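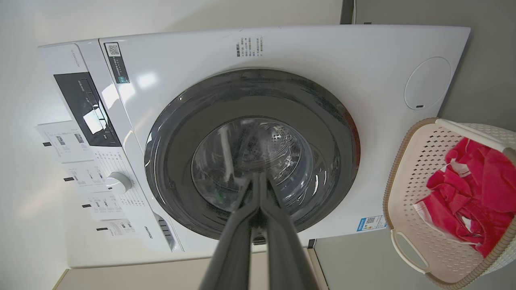 Notes on the Laundry Corner, September

The laundry corner at Plitstead is now in order, and I wish to record the arrangements for those who will share the flat this winter. The new front-loading machine replaces the top loader that served the household through three tenancies. It was purchased through Homley and delivered at 8 in the morning by two very patient gentlemen.

Residents are asked to observe the following.

The paper instruction tags are to remain on the control panel for the present. They are printed in Chinese, and Precious Sibiya has kindly offered to have them translated. Until her notes are ready, please do not remove, fold or write on them. The sticker with the QR code should also be left in place.

Everyday cottons should be washed at 30 degrees. Towels and bed linen may be washed at 55. The spin speed should be set to 800 for all ordinary loads. Woolens are to be washed by hand in the basin, as before.

Detergent is kept on the upper shelf. One level scoop is sufficient for a normal load. I have found that most complaints of stiff towels in this household have been complaints of too much powder.

After each wash, the door is to be left ajar and the rim wiped with the gray cloth. Pockets must be emptied beforehand. The previous machine gave up a set of keys, several coins and one of Boris Begović's cufflinks when it was dismantled, and the other cufflink has yet to be found.

The drying rack has been moved to the window side of the hall. Items left on it for more than one day will be folded and placed outside the owner's door. The matter of the second rack remains open, and I will write again once I have measured the alcove.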